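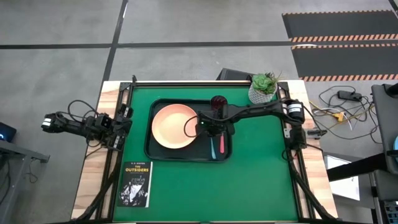
So I bought the Vainio off a woman named Valquíria Aguiar, who wanted 2,000 for it and took 800 after I lay down in her driveway to look at the underside and made a noise. I don't know anything about the underside of cars. I just made the noise my dad used to make.

"It's the Korkmont," she said, "so you get the bigger engine."

I nodded like that was why I'd come. (I'd come for the color! It was the green of an old billiard hall, and I'd wanted one since high school.)

She handed me one key and told me never to turn the radio off before the heater. I laughed. She didn't.

It was November and I had 286 miles to drive, all of it on the Rultargate road, where there's one gas station and a lot of fog. For the first hour that car was a dream – I was singing, I had it up to 60 on the hills, I was already telling my sister about it in my head. Then some call-in show came on, two guys arguing over snow tires, and I reached over and clicked it off.

The headlights went. The wipers started. The heater, I swear, got hotter.

I coasted onto the shoulder and called her with my coat half off.

"You did the radio," she said.

"I did the radio."

"Okay. Do you have a spoon?"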